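**Budget for a second pair of hand-held grippers?**

**bench_plover** - 8:40
Hello all. We are at the Plolthorpe site and must send our equipment plan in March. We have 658 pounds left for hand tools. My question: buy a second pair now, or keep the money for spare finger pads? Our work is mostly cups and small bottles.

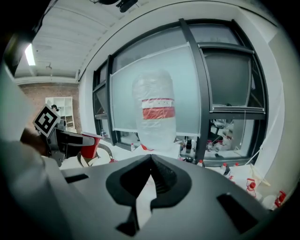
*Cup held sideways, bottles by the window*

**oddsocket**
Pads first. At Somell we planned for 2 spare sets and it was too few. Ask Harms for a price on 20 pads, they gave us a better rate for that number.

**marrowfat**
I don't agree. Pads are cheap and come quickly. If one gripper breaks, the whole day is lost - a pad you can change over lunch.

**bench_plover**
Thank you both. Ineson offers the pads at 54 pounds a set, delivery not included. Is this normal?

**oddsocket**
A bit high. And do you need the mesh type? For plastic cups I would want it.

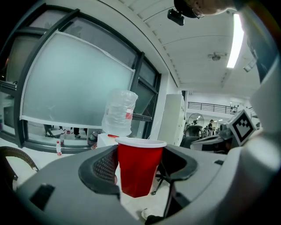
*Red cup upright, mesh insert on the left pad*

**bench_plover**
Yes, I would keep the mesh. I will ask Harms today and write the price here.

**marrowfat**
Please put printed markers in the budget also. We forgot them last year and had to make a second order.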